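Progress report to the Drosidier Fund
Grant: Rornthorpe Consumer Legislation Tracking Project
Submitted by Ritu Awasthi, project lead
15 Feb 2019

This report covers the work done since our last update in October. The grant pays for staff time to follow state bills on product labeling, returns and repair, to publish plain-language summaries, and to help residents who want to testify. Most of this period went to the clothing care label bill and the secondhand sales bill, both of which had hearings.
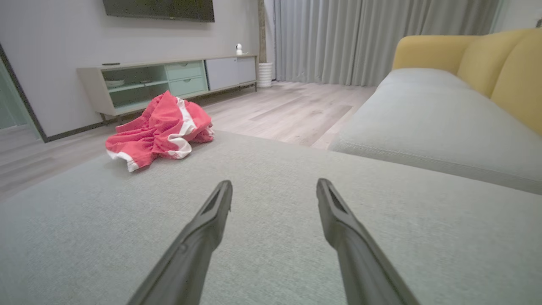
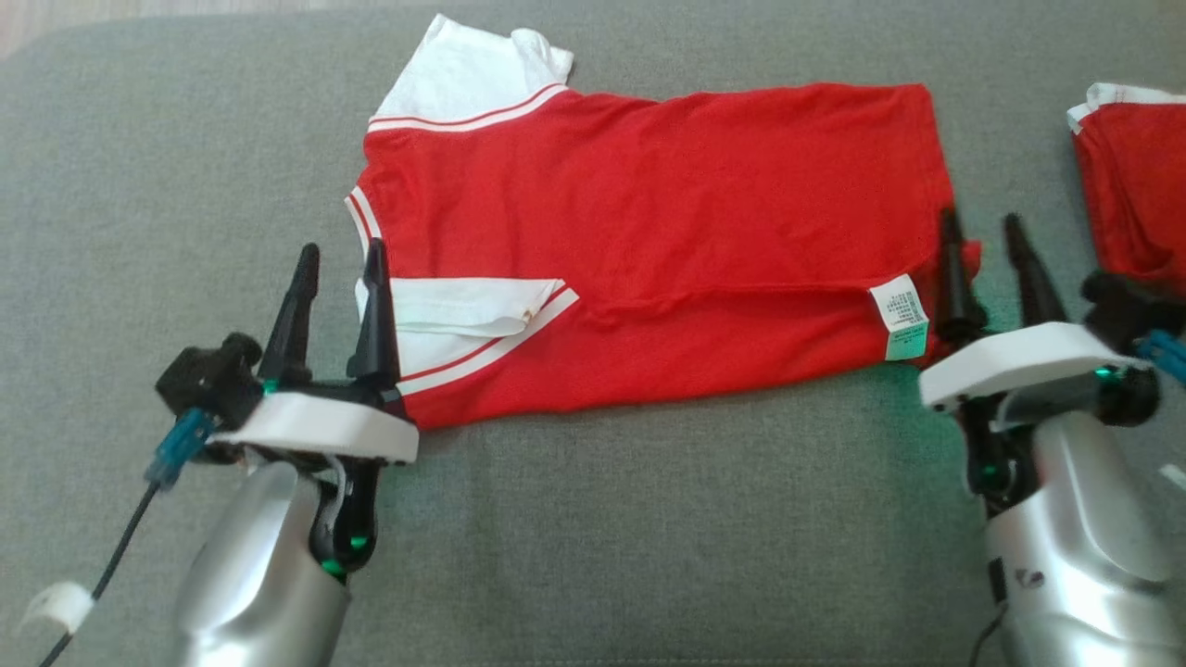

Striped clothing on gray upholstery.

Care label bill

The bill would require retailers that sell clothing online to show fiber content and care instructions on the product page, before checkout. Under the current draft, a link to a separate page would not be enough. The bill was heard in the House consumer affairs committee and was held over with two amendments pending.

The first amendment exempts sellers below a yearly sales threshold. The second moves the effective date back by six months. We took no position on either one, as our grant terms require, but we published a side-by-side of the original and amended text. It was the most-read page on our site for the period.

We helped 17 residents prepare written testimony. Most wrote about items that could not be machine washed, which they learned only after delivery. Three of them also spoke at the hearing. One speaker was cut short when the room was needed for another committee, and the clerk has agreed to take the rest of her remarks in writing.

Secondhand sales bill

This one is moving more slowly. It would set a standard receipt for resale shops and consignment stores, with the name of the consignor kept on file. The shops we spoke with are split. Larger stores already keep these records. Smaller ones, including Cadell Resale, told us the filing rule would mean buying software they do not have now.

The sponsor's office has said it will send a new draft. We asked for it twice and had not received it when this report was written. Our summary on the site is marked as based on the old text.

Public summaries and mailing list

The mailing list grew by some 200 subscribers, mainly after a local radio segment on the care label bill. Open rates held steady. We had planned a Spanish version of every summary. So far only the care label summary and the testimony guide have been translated, because our translator, who works through Buzatu Language Services, was out for part of the winter. She is back, and the remaining pages are scheduled.

We also rewrote the testimony guide. The old one assumed people would come to the capitol in person – most now submit online, and the form has a character limit that was catching people out. The new guide gives the limit on its first page and includes a sample letter that fits.

Problems and changes

The bill tracking database went down for several days in the first week of the session. No records were lost, but alerts did not go out, and we missed the notice for one work session. A staff member now checks the legislature's calendar by hand each morning as a backup.

We did not hold the public meeting planned for the north end of the county. The library closed its meeting room for repairs and the other location we looked at was not accessible by bus. We would like to move the meeting to the next period and carry the room and printing costs forward with it. Please let us know if that needs a formal request or if this note will do.

Budget

Spending is a little under plan. Staff time is on track. Translation and events are both below budget for the reasons given above. Travel is over, due to extra trips for the held-over hearing, and we have covered the difference from our general funds. A line-item statement is attached separately.

Next period

The care label bill should come back for a vote once the amendments are settled. We will update the side-by-side the same day any new text is posted. If the bill passes the House, we will need to prepare a second testimony guide for the Senate, where the rules on written comments are different.

On the secondhand bill, we will publish a new summary when the draft arrives and send it to the shops that asked for a copy.

The remaining Spanish pages will go up as they are finished, starting with the summary on repair parts. Questions about this report can be sent to me at the Rornthorpe office.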